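About Resness

Resness takes in old desktop computers, opens them up, and decides what still has some life in it. We started in the back half of a carpet showroom in Grement, with 2 benches, a kettle and a landlord who believed we were selling computers. We have since moved to Velach, where the rent is worse and the loading door closes.

The name is a misspelling of something on our first business application. By the time the paperwork came back we had already paid for the sign.

Most of what comes through the door is office equipment. A firm clears a floor, a school replaces a lab, and we get a pallet of towers with sticky notes still on the front saying things like SLOW and DO NOT USE (ASK FIRST). We ask first. Then we lay each tower on its side, take off the panel and have a proper look.
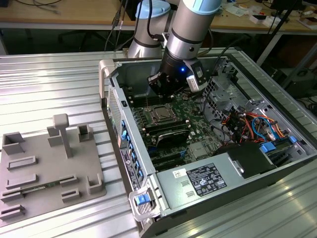 We are fond of the big workstation cases, the kind with a carrying handle and colored release tabs on anything you are meant to touch. Somebody once sat in a meeting and argued for those tabs, and we would like to shake that person's hand. The cheaper cases we get are held together with one screw size on a good day and up to 6 on a bad one. We keep the screws. We have a jar for each kind and a much larger jar for the kind we can't identify.

Memory gets tested and sorted. Processors are checked for the right socket, cleaned and bagged. Power supplies go to their own shelf – we read the label on every one and don't take the word of whoever wrote on the box. Drives are wiped, or destroyed if that is what you asked for, and you get a sheet of paper saying which. Cases with nothing left to offer go to the metal pile.

Our parts list is called Uysal. It began as a spreadsheet with 100 rows, which we thought would cover everything. Row 101 was added the same afternoon. Uysal now tells us what came out of which tower and where it ended up, and it is wrong less often than we are.
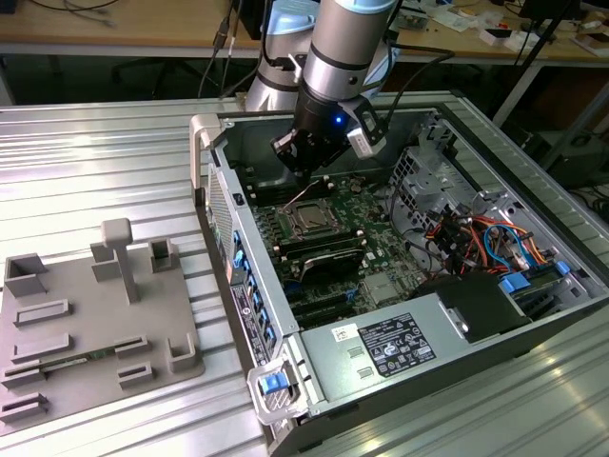 Can I drop off a computer that doesn't turn on?
Bring it in. Dead towers often have good memory and a perfectly healthy processor inside, and we would sooner see the whole machine than a bag of parts. Leave the side panel on for the trip and keep the power cord, as we have plenty.

Drop-offs are at the side door in Velach, mornings only. The front door is for the dentist upstairs, who has been very patient.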